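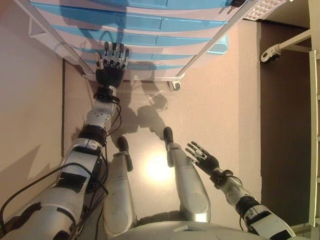 Learning to Open a Drawer, Again and Again

By our correspondent in Umusby

The first thing I learned in the training hall at Jindura is that a drawer is difficult. I had expected to see a robot dance, or carry heavy boxes. For most of the morning I watched one stand before a household drawer cart while a woman with hand controllers and a headset moved its arms from the other side of the room.

She is one of six operators in the company. When she bends a finger, the robot bends a finger. When she is tired, the robot also looks tired, with slow elbows. Everything its joints do is recorded, together with what its cameras see, and one such recording is called an episode. The week before my visit the team made 239 of them for one small job: open a drawer, put a piece of cloth inside, close it again. They kept those which were clean from beginning to end.

I was allowed to try. The robot's hand was much further from the handle than I believed, and I closed its fingers on air. The operators told me that this is common among beginners, who look at the hand and forget the wrist. It took me 17 minutes to pull out one drawer, and I had forgotten to pick up the cloth.
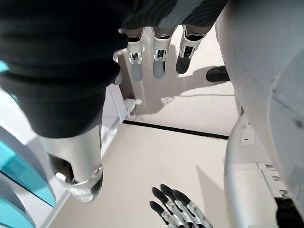 Low places are the worst ones. To reach something near the floor, the machine must bend its knees and bring the arms down between them, and then a forearm can easily hide the fingers from the head camera. For this reason the team likes to have a second view from the wrist. An experienced operator changes between the two views without thinking, as a driver does with the mirrors.

There is also the older method, where a person takes the arm and leads it by hand through the movement. At Vesard, where I went in April, they still prefer it for work at a table. One feels the weight of the arm, and the learning is quick. But it needs a person standing close, and with two arms and ten fingers it becomes a job for more people than can fit around one robot.

In Jindura they call their training program Roy, and they speak of it like a pupil. Roy is good with top drawers. With the lower ones it still hesitates, and in one test it stopped for 37 seconds with an open hand before it moved again. The operator wrote this down and put on her headset. After lunch they would record the lowest drawer from a new side.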